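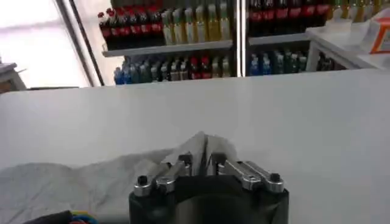 Saturday, December 10, 2022

Cadet workshop, drill deck and back bench. Writing this up while the kettle is on, so forgive the wandering. It was a good day and I don't want to lose the bits that will matter when we get to June and have to do all of it again in the heat.

We started with the signal lamp, the one that came from Estumley with the sticky shutter. I had the louvers apart last week and put them back with a lighter return spring, and the cadets spent the first part of the morning sending each other their own names across the deck. Very slow, lots of giggling, and then a few of them got the rhythm and off they went! The shutter still hangs a little if you hold a dash too long. I think the pivot on the left side wants a touch more clearance, but I'd like to try it cold first thing in the morning before I take a file to anything. Please don't oil it in the meantime. The oil is how it got sticky.

Then line handling. We have the 110-foot length from Muvari, which is lovely stuff and far too nice for beginners, and the older 53-foot piece that has been through every class we've ever run. I put the beginners on the old one and let the second-years flake out the long one, and I'm glad I did it that way round. Zawadi Laizer took the second-years and taught them to coil with a half twist of the wrist so the line lies flat, which I have been trying to explain for ages and never once managed to put into words. She just had them do it with their eyes shut. I'm stealing that.

The heaving line is still a sore point. We threw for distance at the chalk mark and got more than 20 good throws before the monkey's fist started to come loose at the core. I've set it aside in the top drawer with a tag on it. When it gets retied, use the smaller wooden ball, and work the slack through twice (I only did it once, and you can see where that got us). Nothing heavier in the middle, please, no matter who suggests it.

After lunch we had the Dillow radio out. Battery holds fine. The push-to-talk on the handset works if you press it low and doesn't if you press it high, so it's either dirt or a tired contact, and I'd bet on the contact. I opened it up, looked, and closed it again since I didn't have the small driver with me. The cadets practiced their phonetic alphabet without it, shouting from opposite ends of the deck, and I'm fairly sure they preferred that.

Uniform inspection was the last 20 minutes and went better than I feared. Shoes good, covers mostly good, neckerchiefs a bit of everything. I showed the rolling method again and will print the little sheet so they can take it home.

For next time:

- small driver for the handset
- retie the heaving line
- ask Ung whether the spare shutter vanes ever shipped
- chalk, we're down to stubs
- move the knot boards nearer the door, the light is so much better there

Zawadi has the lamp key. I have the drawer key.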